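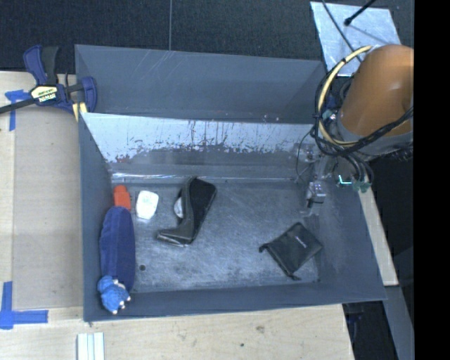
Unit 4: Planning and budgeting a bin-picking cell
Course notes, Renu Awasthi

Read before the July session and bring your draft budget sheet.

The arm is the line everyone gets a quote for first. Leave it until last. Start with the items you need to pick and the container they sit in, then choose the gripper, then the arm that can carry both and still reach the far corners.

1. Items
List the hardest ones. Soft toys, drawstring pouches and dark fabric all ask different things of a gripper. One tool may not cover the list, so price a second.

2. Container
Steep walls and deep corners cost you reach. Fix the bin to the table - a bar clamp is fine for a trial - and mark positions with tape until the layout settles. Budget for spare bins. Floors scratch and linings wear, and shiny patches can upset a depth camera.

3. Cables and hoses
Often missing from first drafts. Allow slack for full wrist rotation, plus ties, fittings and one spare set.

4. Worked figures
Satish Lodhi's plan for the Kanaujia site:
Gripper, Vuline: 3243
Cable and hose set: 110
Clamps and tape: 51
Arm: quote pending from Prorkitz
Shipping is left out of all lines. Ask for it in writing.

Exercise
Redo the plan with a second gripper at the same price. Note which lines change and which stay put. Hand in to Jyoti Nishad before 5 p.m.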